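Accueil | La lettre | Ateliers | Agenda | Archives | Contact

Le coin des sceptiques : faut-il vraiment une nappe sur un établi ?

On m'avait promis une révolution. Depuis février, l'atelier partagé Fontana recouvre ses tables de grandes nappes imprimées, sur une idée de Dilek Ertürk, qui en avait assez des plateaux rayés et du bruit des outils qu'on repose. J'ai voté contre. Je continue à penser que j'avais à moitié raison, et comme on me laisse quelques lignes dans cette lettre, j'en profite.

L'argument de départ tenait en une phrase : une table habillée se respecte mieux qu'une table nue. Je veux bien. Chez moi, une table habillée se tache, voilà tout. La nappe retenue a tout de même un mérite, celui d'avoir été choisie claire par endroits. Une vis noire tombée sur du blanc se retrouve. La même vis sur un plateau sombre, on la cherche à quatre pattes avec une lampe. Ottavio Marino prétend que le turquoise repose les yeux en fin de journée. Je lui laisse la responsabilité de cette affirmation, il a payé sa part des 257 euros et il faut bien qu'il s'y retrouve.

Ce que la nappe n'a pas réglé, ce sont les fils. On a acheté du tissu, on a discuté motif pendant toute une réunion, et les câbles font toujours leurs boucles au beau milieu du plan de travail. Une multiprise posée sur la table, c'est commode, je ne dis pas le contraire : on voit le voyant, on branche sans se baisser. Mais elle prend la place d'une boîte de rangement et tout ce qui en sort doit bien traverser quelque part.
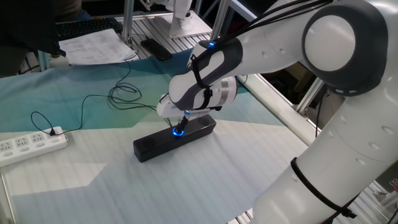 Même chose pour les papiers. Tirta Hutapea défend le principe de la pile unique, tableaux et notices ensemble, à portée du clavier. Sur le principe, d'accord. Dans les faits, la pile finit sur le clavier, et celui qui veut taper trois mots commence par déménager la documentation. J'ai proposé un simple support vertical au bord de la table. On m'a répondu que ça ferait tomber les flacons. Mettons donc les flacons ailleurs, ai-je dit, et la discussion s'est arrêtée là, comme souvent.

Pour le reste, quelques constatations après plusieurs mois d'usage. La nappe glisse si on ne la coince pas sous quelque chose de lourd. Elle se lave bien, à condition de ne pas attendre que la graisse ait séché (Marisa Marino a essayé trois produits, le savon noir de chez Lasa a gagné, ce qui n'étonnera que les vendeurs des deux autres). Les rayures fines, à l'avant, servent vaguement de repère pour poser les choses droites, mais je déconseille de s'y fier : dès que le tissu bouge, elles bougent avec. Et pour ce qui est du bruit, oui, c'est moins sonore. Un point pour Dilek.

Reste la question des câbles, inscrite à l'ordre du jour de la prochaine réunion. Adelmo Zuccaro apportera des attaches et une goulotte à coller sous le rebord. Il jure que la pose prend 33 minutes par table — je demande à voir. Si vous avez chez vous une solution qui a tenu plus d'un mois, sans colle qui lâche ni crochet qui arrache le tissu, écrivez-nous avant la réunion. Les catalogues, merci, nous les avons déjà.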